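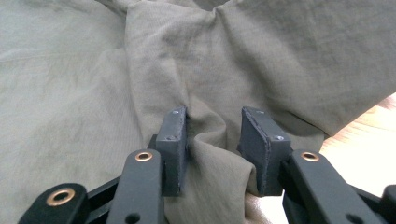
Keeping the Grip: Pad Care at the Cukano Textile Bench

The hand-held grippers used at Cukano are simple tools. Two fingers close on a linkage, brass bushings carry the moving joints, and small screws hold the pads in place. Operators use them to pinch, lift and spread cloth, and the recorded motions are later used to program the folding cell at the Cillevia plant. The laboratory owns five of the tools and has logged 554 hours on them.

Responsibility for their upkeep rests with Efa Kemeys, senior technician for end-of-arm equipment. Her maintenance schedule, adopted in August of last year, treats the pads as the part most likely to affect results. Thin fabric is demanding in this respect. A fold must be held firmly enough to be drawn up from the table, yet the cloth must leave the pads cleanly when the fingers open.

"People look at the joints first," Kemeys said. "I ask them to start with the edges of the pads."

Wear appears there before it reaches the gripping face. The dark covering begins to fray along a seam, a lighter line shows where the layers part, and a strand may work free at a corner.
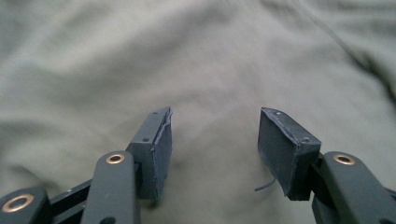 A loose strand is trimmed with flat scissors and never pulled, as pulling can open the seam further. Scuffing along the top edge is noted in the log and left alone. When the covering lifts on the inner face, both pads are replaced together, so that the two sides close with the same thickness between them.

Replacement follows a fixed order. The technician opens the fingers fully, removes the pad screws, wipes the seat with a dry cloth and fits the new pads loosely. The fingers are then closed on a Skosex gauge strip - a flat plastic shim kept at each bench - before the screws are tightened. Bushings are checked for side play at the same time, and oil is kept away from them while any fabric is on the table.

Each tool then returns to the bench for a trial on plain cloth, consisting of 97 pinches at different points and angles. Any slip is recorded, and five slips send the tool back to the workshop.

A second set of pads, supplied by Fagerlund with a molded face and no wrapped covering, is under review. Kemeys expects to fit them to one gripper first and to keep the present type on the others until the trial log is complete.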